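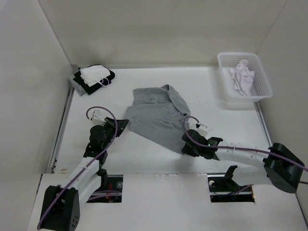 My project is about why people get rid of clothes, and what would make them hang on to them a bit longer. I picked it because I'm terrible at this myself (I own a coat I have worn once, to a wedding, in the rain). Before I talked to a single person I was sure the answer would be holes and stains. But think of a plain grey T-shirt like the one lying crumpled on the white table, with no print or writing on it. It's the sort of thing nearly everyone in my survey owned, and hardly any of them could tell me where they'd bought it. That stuck with me all the way through, and it ended up changing my main question.

What I did

I wrote a paper survey of 12 questions and handed out 100 copies in Ballow, mostly outside the library and at the bus station. My tutor, Darius Mihăilă, made me rewrite it twice before he'd let me near the photocopier, and he was right to – my first version asked "Do you care about the planet?", and who is going to tick no to that? The new version asked about the last thing people had got rid of, what was wrong with it and where it went. I also did longer chats with 5 people who let me go through their wardrobes with them, and those took up most of November.

What people told me

The most common reason wasn't damage at all. It was "I just stopped wearing it". People were a bit embarrassed writing that down, I think, as there were a lot of extra notes in the margins about losing weight or changing jobs. Second came fit, and only after that came holes, bobbles and broken zips. One woman wrote a whole paragraph on the back about a skirt she still regrets giving away, and I've put it in the appendix because it's lovely!

The wardrobe chats were much more fun than the survey. Everybody could tell me the story of their favourite things. A jumper from Plada, the little shop by the market that closed down, got a good ten minutes, including what the weather was like that afternoon. Plain basics got nothing. When I asked one lad about his T-shirts he shrugged and said they "just turn up". So my new question became: do we keep the clothes we can remember getting?

The mending bit

I also wanted to know if people would mend more if it was easy. Benent, the repair shop on the high street, kindly let me sit in for an afternoon and look through their order book. They'd taken in 700 jobs over the year, and most pages were coats, jeans and wedding stuff. T-shirts hardly came up. The owner told me it costs more to sew up a seam than to buy a new one, so she mostly shows people how to do it at home for free. I had a go and my stitching was awful, but it held through the wash.

What I'd do differently

I'd ask fewer people and talk to them for longer. The bus station was a bad idea too, as half the surveys came back with the last page empty when somebody's bus arrived. I should also have asked about age in bands, and I'd like to try the whole thing again over in Tian, where there are far more charity shops and I suspect the answers about where things go would look quite different.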